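I get the same handful of emails before every Wulla open day, so I've put my answers in one place. If yours isn't covered, write to me (Lenni) and I'll add it.

**When is it, and do I need a ticket?**

June 9, 2022, doors at 2, and we wrap up at 7. It's free, but please sign up. We had 300 people through in April and the hallway got pretty tight!

**What will I get to see?**

Mostly the sorting demo. We run it in simulation on the big screen first — one white arm, one table, and a blue, a green and a yellow bin to sort into. Tapio Aaltonen drives and I do the talking, so feel free to interrupt me. 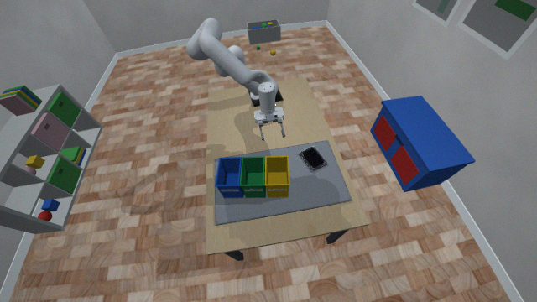
After that we change the rules and start over, and this is where it gets fun, because the audience picks what goes in which bin. Somebody always wants yellow things in the blue bin. Fine by me!

**Can my kids try it?**

Yes, from age 9 up. Younger ones are welcome to watch from the front row with a grown-up.

**Do I need to know any programming?**

Nope. If you do, grab Tapio after the demo and ask him about Floltari, our planning software. Bring a snack, he can go on for a while.

**Can I take pictures?**

Sure, anywhere except the Prudix room.

**Where do I park?**

Behind the Arain building, second entrance. The front lot is for deliveries — they do tow.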